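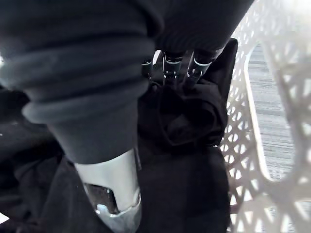

September 8, 2020

Garment folding, bench 2, Vudberg room. Continuing with dark cloth.

Swapped the test pile over to black items only. The light-coloured pieces were finished last week and the notes are in the Medatico binder. Black is slower to work with. Creases lose their shadow, and a bunched section reads much like a flat one until you put a hand on it.

Fold sequence unchanged: lay flat, straight edge away from you, sides to centre, bottom up in thirds. Two things to record.

Soft cloth gathers wherever it is pinched. Gripping in from the edge gives a crumpled knot that has to be shaken out before the next fold. Gripping at the corner is better, but the corner is hard to find on black. I tried four pieces with a line of grey basting thread along the hem. Easier to find, and the thread pulls out clean afterward. Stistoner thread, the 2 m offcuts in the drawer.

Surface colour matters more than I had allowed for. With the pale sheet down, the outline of the garment is plain. With the charcoal mat it is guesswork. Pale sheet stays on until December — please don't put the mat back.

Stack height after seven folded pieces was uneven, high on the left. Probably my thirds. Will mark the fold lines on the sheet in pencil and repeat with the same seven.

Ribbed knits are out for now. They spring open after the last fold and need a separate method. Left in the Liew bin, unwashed.

To do: more grey thread, lint roller, a second pale sheet.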